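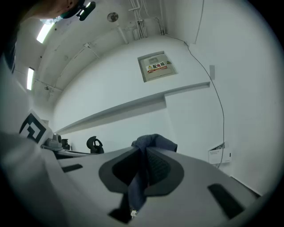

Kurell hand-held gripper with a navy cloth caught in the center recess.

Kurell Hand-Held Gripper – Pad Retention Kit and Service Notice

Fits: Kurell hand-held grippers with the horseshoe recess and black mesh pad
Supplied by: Holovko
Availability: in stock, kits made up to order in October

Reason for this notice

Kilora, who use the Kurell for cloth handling, reported a fault in which fabric stayed in the recess after the jaws were told to open. The operator pulled on the cloth, the pad lifted at its rear edge, and the jaws closed again while the operator's fingers were near the recess. There was no injury. The gripper was taken out of use and sent to us.

We found two faults. The adhesive under the mesh pad had let go along the back edge, leaving a gap wide enough for a fold of thin cloth to work its way in. The trigger return spring was also weak, so the jaws could close on a light knock to the handle. Either fault can show up without the other.

Which units are affected

Pads bonded with the first adhesive are affected once they pass 2,000 cycles. The unit from Kilora had run 2,211. Units with a screwed pad plate are not affected by the pad fault but should still have the spring checked. To tell them apart, look under the rear lip of the pad for two small screw heads.

What to do if cloth is caught

Release the trigger and switch off at the handle. Disconnect the power lead. Do not pull the cloth while the unit is live, and do not reach into the recess from below.

With the power off, open the jaws by hand and ease the cloth out toward the front. If it will not come, cut it. Do not use a screwdriver or blade under the pad – the mesh tears easily and a torn pad has to be replaced.

Check the pad for loose threads afterward. Press along the back edge with a thumb. If it moves at all, leave the gripper switched off and fit the kit.

Kit contents

Replacement mesh pad
Pad plate with 2 screws
Trigger return spring
Thread locker, single-use tube
Printed instructions

Fitting

The job is done on the bench with the power lead removed. Old adhesive must be cleaned off completely before the plate goes in, or the plate will sit high and the jaws will not close flat. Tighten the screws by hand. Run the gripper empty before using it on cloth.

Service interval

With the kit fitted, the pad should be inspected every 2,000 cycles and replaced at 4,000. The spring is replaced at the same time as the pad. Pads used on towels or other looped fabric wear sooner and should be looked at more often.

Returns and questions

Units can be sent to the Restside workshop if you would prefer us to fit the kit. Include the cycle count and a note of the fabric in use. Ask for Costel Trajkovski in service. Please leave any trapped fabric in place if it can be shipped safely – it helps us see where the pad has lifted.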